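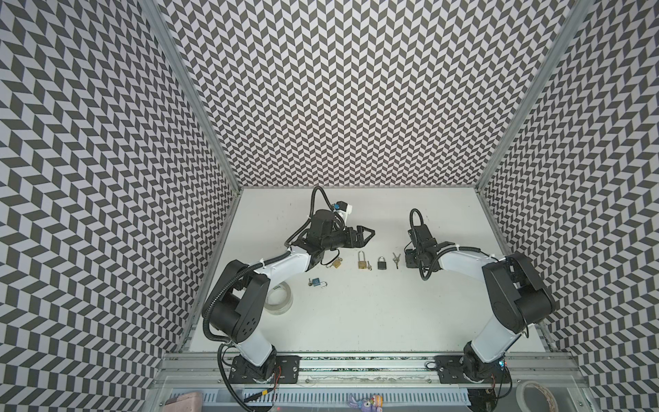

PADLOCKS AND KEYS: CAN A ROBOT ARM SORT THEM YET?

Last updated: May
Print this page | E-mail this page

Short answer, sort of. Two arms, a pale table, brass locks, a black one, a blue one with the shackle open. Keys in bunches. Matching key to lock is the hard bit, small shiny things on a light top.

Iona Morrison at Braker says up to 200 tries for one clean key turn. I do a drawer of mixed locks in a lunch break.

So, by hand for now:

- Dab of paint on key and lock, same color. Do it the day you buy them.
- Unknown keys: try the small ones in the small locks first. Dont force.
- Stiff lock, graphite, not oil. Work the key 3 times.
- Store shackles open, key on the shackle.
- No match by Thursday? Toss the key, keep the lock for the scrap bin.

Machines are fine for lifting and moving boxes at the Sosdale shop. Keys, wait a few more yaers.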